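2022-03-30, stockroom notebook, Skovine

Spent the better part of the day on the cleaning liquids bay, which I have been promising to get to since December, and I'm glad it's finally had its turn. Writing this up while I still remember which decisions were deliberate and which were just me running out of shelf.

The last stock sheet said 1,063 pieces for the whole household side. I haven't tried to reconcile that today and I don't think anyone should until the Nidton delivery is booked in, otherwise we'll be doing it all over again. The only thing I wanted from this session was a layout that a person can understand on a busy morning without asking.

The old arrangement went by date of arrival, more or less, and so every color ended up mixed in with every other. It made sense to whoever unpacked the cartons and to no one after that (I include myself, I unpacked most of them). The new rule is color first, then size. Greens go to the left on the upper shelf, then the pinks, then the yellows, each kind running in rows toward the back. The small bottles go along at the right end, where they don't get lost behind their big brothers.
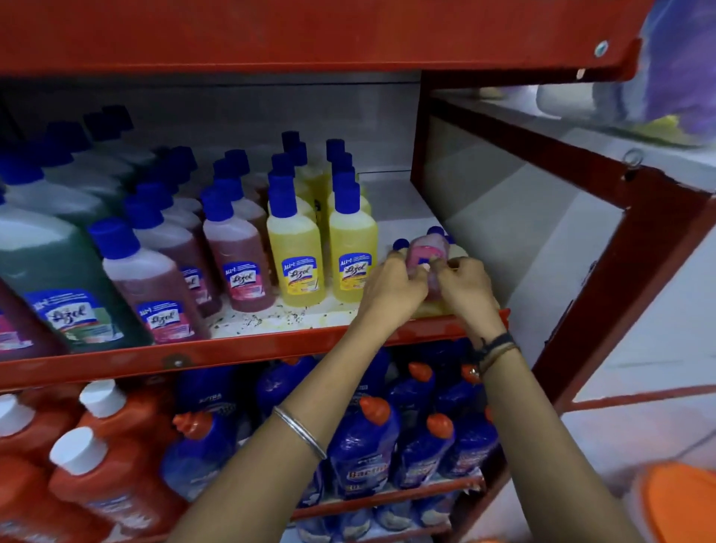

## Notes on the upper shelf

The Lizol looks so much better grouped like this! With all those blue caps it used to be easy to grab the wrong one if you only glanced at the tops, and now the blocks of green, pink and yellow do the work for you. Labels face out, please, even on the ones behind.

I'm less happy with the shelf surface itself. It has dark specks and yellowish stains along the front, and putting tidy bottles on it only makes them more noticeable. I'd like to try the Plendari paste on one corner first and see whether it dulls the white before going at the whole length. If it does, we could cut a liner to fit, there should be a roll left over from the Lamptey job, unless somebody has found a better home for it.

Small bottles are easier to set down with both hands when the row next to them is already full. I tried a few one-handed and kept nudging the neighbors out of line, then having to go back and straighten everything, so slow is quicker on this one.

## Still to do

- Test the paste on a corner of the upper shelf, and write the result on this page.
- Shelf tags: 19 printed so far, and I've got the order wrong on 2 of them. Reprint before anyone sticks them on.
- Ask Nidton whether the small sizes can come in their own carton next time.
- Move the reorder card to the front of the binder. I keep hunting for it.

I'll leave the lower shelf for another day, my knees have had enough of this bay for now. If you're restocking before I get back to it, follow the color order up top and put anything you aren't sure about in the gray crate by the door with a note on it.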